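The Robot Is the Easy Part of the Budget

When the Jevness office of Ackroyd, a mid-sized parts and repair outfit, decided it was time to buy its first robot arm, the plan fit on one sheet of paper. There was a line for the arm, a line for shipping, and a generous line at the bottom marked "other." It was the "other" line that kept everyone busy until August.

I have a soft spot for that sheet, because I have seen its cousins in so many places -- small shops, labs, back offices with one free corner and a lot of hope. People shop for an arm the way they shop for a car. They compare reach and speed, they watch the videos, they fall a little in love. Then the crate comes, and somebody has to think about hands.
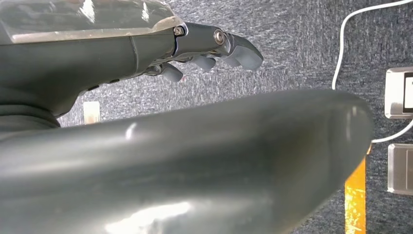

Jointed fingers and rounded pads, with carpet behind.

Hands, or grippers if you want the catalog word, deserve a line of their own, and a roomy one. A jointed hand is a lovely thing to look at, and there is work that calls for it. A plain two-finger gripper will handle a great deal too, and it is a lot easier to explain to whoever signs the check. Ackroyd priced both from Drorard, a regional dealer, and asked for spare fingertips in the same quote. The spares came to $300 for a set, and the team ordered 16 sets without much of an argument (wisely, if you ask me!).

After that comes the job itself. Write down what the thing is going to pick up, how big it is, how soft it is, and where it has to end up. Soft goods are fussy. A pouch can fold or sag in ways a block never will, and if your work is full of them you should plan on more practice time than the dealer suggests. Ackroyd set aside six weeks and used every one of them. 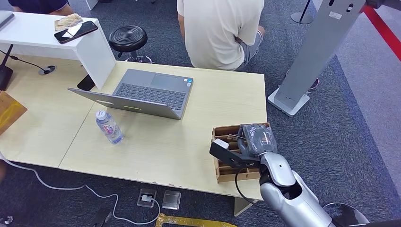

Photo: Wotik

The good news is that practice doesn't need fancy furniture. A cardboard box with dividers makes a perfectly fine sorting target, and it costs next to nothing to replace. A sturdy table matters more. So does floor power, and I would beg you to walk the room with a tape measure before you sign anything, looking for outlets and working out where the cords will run. The electrician's bill at Ackroyd was $1,571, and it appeared nowhere on that first sheet.

Leave some money for people as well. Someone will have to learn the software, and they will need hours away from their regular work to do it. Ask the dealer what training is included, ask what a second visit costs, and get both answers in writing before the deposit goes out.

As for the "other" line, Ackroyd still has one on its plan for the second arm. It is over twice as big as it used to be.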